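4.3 Wrist view check and gripper mask

The planner in Cukari uses the wrist view to find the table plane and to reject pixels that belong to the gripper. Both steps depend on the mask file written in this section. Repeat the section after any change of fingers, camera bracket or lens, and after a Surnari firmware update.

Before you start, finish hand-eye calibration (section 4.2) and remove all parts from the work area.

1. Open the Cukari console and select Setup > Wrist View.

2. Set Motion to Hold. The arm stays powered in this mode.

CAUTION: Keep hands clear of the fingers. Hold does not disable the gripper drive.

3. Press Close Fingers and wait until the state line reads CLOSED.

4. Jog the arm until the table surface fills most of the view. A tilted table is acceptable. The plane fit does not need a level horizon, and the far edge may run diagonally.

5. Check that the fingers enter from the bottom center of the view and that both fingertips are visible. If they enter from a side, the camera rotation parameter is wrong. Return to section 4.2.

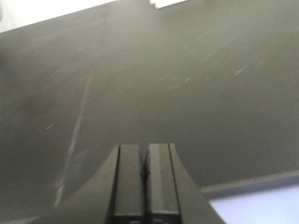

Figure 4-6. Wrist view with fingers closed, table surface behind.

6. Press Capture Mask. Move the arm to a new pose when prompted and press Next. The tool needs 12 poses. Pixels that stay constant across the poses are assigned to the gripper.

7. Inspect the overlay. It must cover both fingers and the flared housing on each side of them. The narrow gap between closed fingers should be covered as well.

8. If the overlay misses part of the housing, raise mask_dilate by one step and press Recompute. Do not draw the missing area by hand. Hand edits are lost at the next recompute.

9. Press Fit Plane. The inlier score must be 79 or higher.

10. Press Save. The file is written to the active profile as wrist_mask.bin.

Notes

Motion blur. Frames taken while the arm is moving lose surface texture, and fine marks on the table become hard to track. The tool discards blurred frames only if blur_reject is on. The default is off in profiles made before the December release. Set it to on and allow the arm to settle before pressing Next.

Dark fingers on a dark table. With black fingers over a gray surface, the outline of the housing can be weak on the shadowed side. Increase exposure until the outline separates, even if bright areas past the table edge wash out. Those areas are outside the plane region and are ignored.

Scratches and scuffs. Pale surface marks are valid features for the plane fit. They are not reported as objects unless min_height is set to 0.

Table edge. Pixels past the edge must not enter the fit. If the score stays low, reduce plane_roi to 60 and repeat step 9.

Timeout. If no key is pressed for 30 seconds during step 6, the capture is canceled and the old mask is kept.

Section revised 24th February, I. Yordanov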